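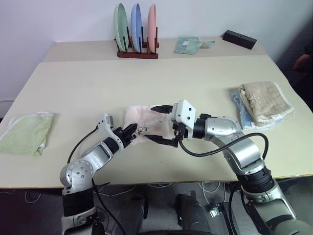 Automatisation et travail — Séance 4
Le pliage du linge et ce qu'il change pour les personnes
Chargé de cours : Ozan Kılıçarslan
Notes à lire avant la séance de travaux dirigés

1. Sujet de la séance

Dans les trois premières séances nous avons parlé de l'industrie : la soudure, la palettisation, le contrôle des pièces. Ces métiers ont connu l'automate depuis longtemps et les mots pour en discuter existent déjà. Aujourd'hui nous passons à un travail que l'on apprend souvent à la maison, et qui pour cette raison est peu décrit dans les fiches de poste : plier, empiler, ranger du linge.

Le cas d'étude est la blanchisserie Godinho, qui traite le linge de table et de cuisine pour des restaurants et des maisons de retraite. L'atelier de finition occupe 15 personnes. La direction a demandé à la société Lirnater d'étudier un poste de pliage à deux bras pour les petites pièces, c'est-à-dire les torchons, les serviettes et les chiffons. Les draps et les nappes ne sont pas concernés, ils passent déjà dans une calandre.

2. Pourquoi le tissu est difficile

Une pièce rigide a une forme, et cette forme reste la même quand on la prend. Un tissu change de forme au moment où on le touche. Le robot doit donc répondre à plusieurs questions que l'ouvrière ne se pose plus :

— Où se trouve un coin ? Le coin peut être caché sous un pli.
— Combien d'épaisseurs y a-t-il entre les doigts de la pince ?
— De quel côté est l'endroit ? Un imprimé aide, un tissu uni n'aide pas.
— Le bord est-il un vrai bord, ou bien seulement un pli ?

Une seule pince peut tirer un tissu mais elle le tend difficilement. Avec deux pinces, on tient la pièce à deux endroits et on peut l'étaler ou la rabattre. Sur la photo en tête de ces notes, les deux pinces tiennent un tissu rose pâle et blanc à petit motif foncé, l'une à gauche, l'autre à droite, et elles se rejoignent presque. Remarquez que le haut du tissu est à plat sur la table, alors que le reste est ramassé et un peu soulevé. Pour un être humain, cette situation est banale. Pour un programme, il faut décider ce qui est déjà correct et ce qu'il faut encore corriger.

Regardez aussi à droite les deux serviettes pliées, une beige au-dessus d'une bleu clair. La beige a une bordure festonnée et une petite étiquette blanche. Ce genre de détail compte beaucoup dans l'atelier : plusieurs clients de Godinho veulent que l'étiquette soit à l'intérieur du pli, d'autres la veulent visible pour le tri.

3. Vocabulaire

Tâche : ce que le poste demande, par écrit.
Activité : ce que la personne fait réellement pour y arriver.
Préhenseur : l'organe qui prend l'objet, ici une pince à deux doigts.
Reprise : action humaine sur une pièce que la machine n'a pas terminée correctement.
Cadence : nombre de pièces terminées pendant une durée donnée.

La différence entre tâche et activité est le point central du cours. Je vous prie de ne pas les confondre dans vos copies.

4. Ce que disent les opératrices

Les entretiens ont été menés à Godinho en juin, pendant les heures de travail et avec l'accord de chaque personne. Trois sujets reviennent.

Le premier est le corps. Le pliage se fait debout, les bras en avant, et les épaules fatiguent avant la fin du poste. Sur ce point l'arrivée d'une machine est plutôt attendue.

Le deuxième est le contrôle. En pliant, l'opératrice sent si une pièce est encore humide, elle voit une tache, une couture ouverte, un torchon qui vient d'un autre client. Ce contrôle n'est écrit dans aucun document. Si on retire le pliage sans y penser, on retire aussi le contrôle, et les réclamations apparaissent quelques semaines plus tard chez le client. Une opératrice l'a dit très simplement : « Je ne regarde pas le linge, je le plie, et donc je le vois. »

Le troisième est la conversation. Deux personnes qui plient face à face se parlent. Une personne qui surveille un poste automatique est souvent seule, et elle doit garder les yeux sur la machine. Dans le projet, la surveillance de 2 postes par une même personne est prévue. La fatigue ne disparaît pas, elle change de nature.

5. Comment compter

L'atelier plie 2000 petites pièces par jour. Pendant l'essai d'une journée, 104 pièces sont revenues à la reprise manuelle. Le rapport de Lirnater présente ce chiffre comme un résultat encourageant, et on peut le comprendre. Mais une reprise prend plus de temps qu'un pliage ordinaire : il faut s'interrompre, se déplacer, déplier, vérifier, replier. Le temps de reprise doit donc être mesuré séparément et ajouté au bilan. Le rapport ne le fait pas.

Il faut demander en plus qui prépare le linge avant la machine. Séparer les pièces, les poser une par une, enlever celles qui ne conviennent pas, tout cela est du travail. Il est moins qualifié que l'ancien, et il risque d'être moins bien payé si la classification du poste n'est pas rediscutée.

6. Comparaison avec Vusetti

Chez Vusetti, un poste semblable a été installé sans consultation préalable. Les opératrices ont gardé leur emploi, mais elles ont appris leur nouvelle affectation par l'affichage. Deux anciennes sont parties, et avec elles la connaissance des exigences de chaque client. À Godinho, au contraire, deux opératrices participent aux réunions techniques et peuvent demander l'arrêt d'un essai. Je ne prétends pas que cela suffit. Il faudra comparer après une année complète.

7. Travail à préparer

a) Choisissez un geste que vous faites chaque jour avec un tissu. Écrivez la tâche en trois lignes, puis l'activité en une page.
b) Soulignez dans votre texte les contrôles que vous faites sans l'avoir décidé.
c) Proposez pour Godinho une répartition entre la machine et les personnes, et dites qui perd quelque chose dans votre proposition.

Lecture : dossier Drernevine, chapitres 2 et 3, disponible au secrétariat. Les copies sont à rendre le 15 janvier 2018, sur papier, avec votre nom sur chaque feuille.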